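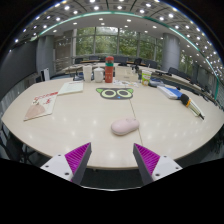
How to clear a meeting table between bookings

Most advice on keeping a meeting room tidy is written by people selling trays. I have read a fair bit of it and tried a depressing amount. Very little survives a normal afternoon, when one group is leaving, the next is at the door, and the table still has a mouse, two or three paper cups, a flask and everyone's handouts on it. What follows takes me five minutes on a big oval table. It needs a cloth, a bin, a shallow box and a pencil.

Before you start

Check who had the room last. If they are coming back after lunch, leave it alone apart from obvious rubbish. I learned this after "helping" a training group at Rardale and putting their running order in with the recycling.

Step 1. Drinks first

Every guide I have seen starts with paper. I think that's wrong. Paper can sit there all day and do no harm, but a cup with an inch of cold coffee in it can ruin a booklet and a microphone in one go.

Pick up each paper cup and feel the weight before you tip it. Carry the full ones upright to the sink, one in each hand. Stacking them looks efficient until the bottom one gives way. Plenty of paper cups have a plastic lining, so whatever the little symbol claims, look up what your own council will take.

Mugs with lids and flasks belong to somebody. Don't empty them, don't wash them, and don't unscrew the top to have a look. Stand them together at one end of the table or on a side shelf.

Step 2. The small electrical bits

Do the microphone next. Check the switch, as plenty get left on and flatten their batteries by morning. Lay it in the shallow box where it can't roll. An oval table has no corners to stop anything, and I have heard a microphone hit a hard floor often enough. If yours takes removable batteries and won't be used for a week or more, take them out.

A wireless mouse goes in the same box. Turn it over and look for the switch, though some don't have one. The Sestilen booking guide we were given says to store the mouse with its receiver "at all times", and I'd like to meet the person who manages it. Ours lives in the back of the laptop and mostly stays there.

Leave phones and other small devices where you found them for ten minutes. Owners come back for those quickly, and they come back to the exact spot.

Step 3. Paper, in two piles

I was once sold a five-tray sorter for this job. Two piles are enough.

Pile one is anything with handwriting on it, anything with a name on it, and any bound booklet. Keep all of that. Pile two is loose printed sheets and empty packaging. Check both sides before it goes out, because people write on the back of agendas and then want them urgently at half past four.

Closed boxes count as pile one, even if they feel empty. Pencil the room and the time on a slip and tuck it under the lid or the flap. Don't write on the box itself.

Step 4. Wipe the top

Now the cloth. A glossy pale top shows every ring and every smear, and most of the sprays made for it leave a film that shows up worse. I have tried the Pestivar one and couldn't tell it from water with a drop of washing-up liquid, except by the price. Wring the cloth until it's only just damp, wipe with long strokes towards yourself, then go over it with a dry one.

Go lightly along any joins in the top, where crumbs and water collect. Go lightly over a printed logo too. I've no idea how tough the printing is on yours, and a scouring pad is a poor way to find out.

Step 5. The leftovers

Put the box and pile one on a shelf near the door. Brahim El Fassi, who looks after bookings at our place, gives unclaimed things until the end of the month. By May he had a drawer with three flasks in it and no takers. I would give it a fortnight myself, but it's his drawer.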